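Home | Destinations | Hotels | Airlines | Deals | Newsletter

Cendis to open lakeside hotel in Plelari

December 2, 2021 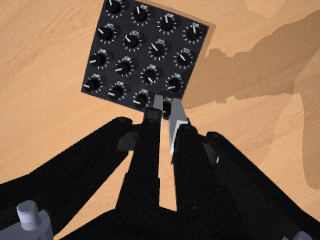 Hotel group Cendis will open its second property in Plelari next August, the company said. The new hotel, called the Losum, will have 499 beds and stand on the east shore of the lake, 2 km from the ferry landing.

Construction started last spring on the site of a former boatyard. The main building will have four floors, with a restaurant at ground level and a terrace facing the water. A smaller building next door will hold family suites, and guests staying there will share the main hotel's front desk.

General manager Oana Pană said the group had been looking for a second location in town for several years. "We turn people away every summer," she said. "Most of them want to be by the lake, and our first hotel is up the hill."

Pană previously ran the Cai, a 19-room guesthouse in the old quarter that Cendis bought and later renovated. The Cai will stay open through the winter and keep its current rates.

The Losum will take bookings from spring, first through the group's own website and then through travel agents. Room rates have not been announced. Breakfast will be included for all guests, and parking will be free for stays of two nights or more.

A shuttle to the train station is also planned – the timetable depends on talks with the town, which runs the existing bus line along the shore.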